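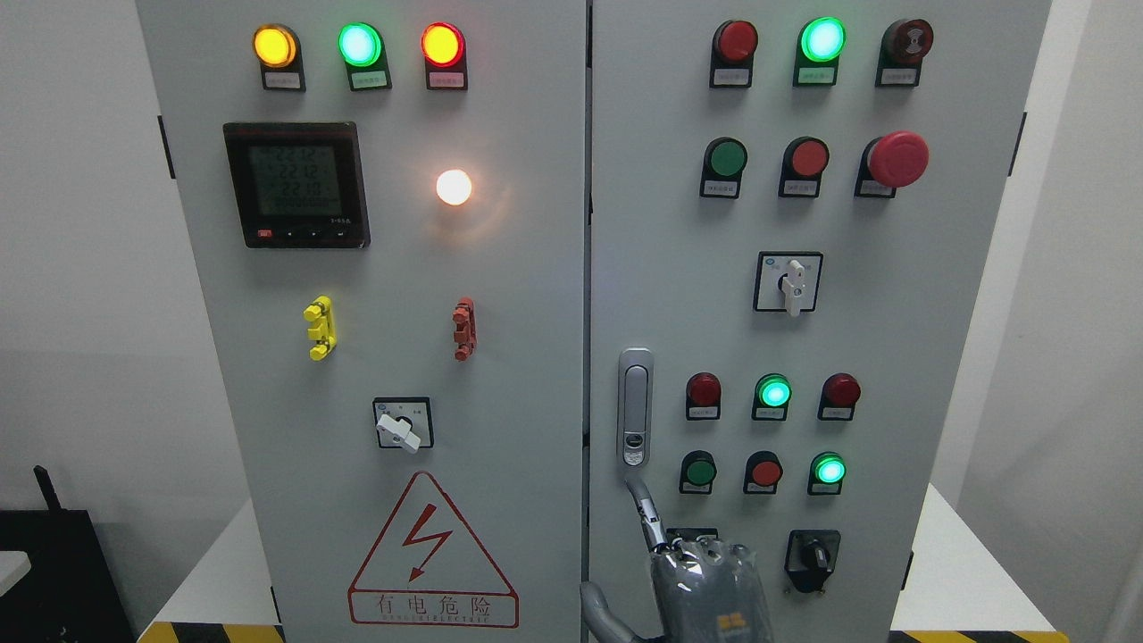

Home Datasets Docs Changelog Contact

# Huklow Outage Log

3 min read

Power interruption records for the Ledodport distribution area, transcribed from paper fault books and later spreadsheets. The current release has 1810 rows in a single CSV, one row per interruption.

Last updated Thursday, July 15, 2021

## Where the records come from

The older rows were typed up from the fault books kept at the Baumgart depot. 736 rows come from these books. The rest were exported from Mustum, the job-tracking program the depot moved to afterwards, and needed less cleaning.

Handwriting in the books varies. Where a word couldn't be read, the field holds `illegible` and the row is kept.

## Files

- `outages.csv` – the main table
- `feeders.csv` – the 43 feeders, with old and new names
- `causes.txt` – the 10 cause codes and what each one covers

## Columns

- `id` – row number, never reused
- `feeder` – matches `feeders.csv`
- `start`, `end` – local time, 24-hour clock
- `customers` – customers off supply at the worst point
- `cause` – code from `causes.txt`
- `source` – `book` or `mustum`
- `note` – free text, original spelling left alone

## Known problems

Daylight saving was not handled the same way by everyone who wrote in the books. Some rows from the changeover weekends have an `end` earlier than `start`. We have not corrected these.

The code `VEG` was used for any tree contact until the switch to Mustum, which splits it into branches and whole trees. Totals by cause shouldn't be compared across the two sources without merging those codes first.

Two feeders swapped names in March after the substation work. `feeders.csv` lists both names, and the main table uses the newer ones throughout.

Planned work is not included. Neither are flickers shorter than a minute, though a few got in under `note`.

## Licence

CC BY 4.0. Please cite as Huklow Outage Log with the release date.

## Corrections

Open an issue with the row `id` and, for book rows, the page if you have it. Changes go into the next release – we don't edit published files.

We use cookies to analyse traffic on this site. Accept Manage preferences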